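4.2 Minor league workload and the call-up decision

We turn now to the pitchers who were sent down at least once before sticking. The full sample has 142 of them, all starters at the time of the first demotion. Relievers handled separately (Section 5). Position players left out, different problem.

The question is simple enough. Does a club that sends a young starter back to the minors get a better pitcher when he returns, or just an older one? Dolan's earlier work on the Brisport and Pennington farm systems argued for the first. Her data stopped at two seasons, though, and she counted only starts, not innings. We use both. A start of two innings and a start of seven are not the same thing and shoud not be added up as if they were.

Cutoff for inclusion was 2000 career pitches above the second level. Lower cutoffs let in too many September call-ups who threw one game and vanished. We tried it anyway, and the signs of the coefficients hold but the errors get large.

Of the 142, 85 came back within the same season. The remaining 57 waited until the next year or longer. Same-season returners walked fewer batters in their first five starts back. Strikeouts flat. Home runs flat too, which surprised us, as Tirketti coaches told us in interviews that the whole point of the demotion was to fix the fastball up in the zone. Either the fix takes longer than five starts or it was not the real reason. Roster pressure seems the more likely story. When an older starter came off the injured list in the same week, the odds of a demotion went up no matter how the young pitcher had thrown the last time out.

One club needs a note. Skonholm moved its top affiliate before the season and played every February exhibition on the road, so its pitchers have no home innings that month. We drop those games instead of filling them in. Results with and without Skonholm are close; see appendix table.

Park effects are applied by affiliate, not by league. League averages hide a lot, esp. at altitude.

Figure 3. The tan towel on the green tabletop, with the red arm at the left, in both views. 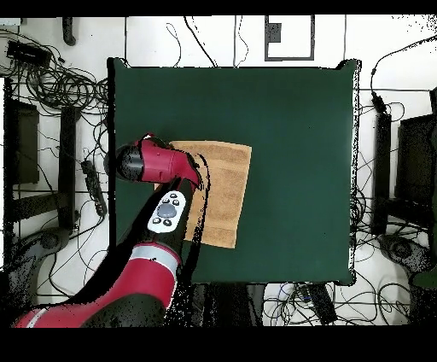
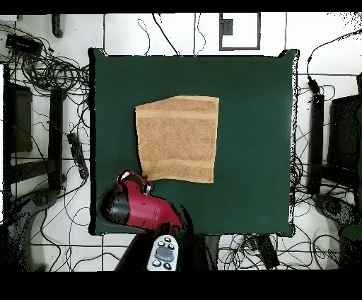 Back to the waiting group. The 57 late returners are harder to read because they are not one group. A good number were hurt, others were blocked by veterans on long contracts, and a few changed organizations in trades and started over with a new pitching coach. Splitting them by reason leaves cells too small for the main model. So we report the pooled number and a rough split only. Pooled, late returners look worse on walks and no different on anything else. Take out the injured ones and most of the walk gap goes away.

Age matters less then expected. We put it in as a linear term, then as bands, and neither moved the main estimate. Handedness did a little. Left-handers were recalled sooner at every level of performance, and Pennington in particular kept bringing lefties back after one or two decent outings. Whether that helped them win games is a seperate matter, taken up in 4.3 along with the service time question.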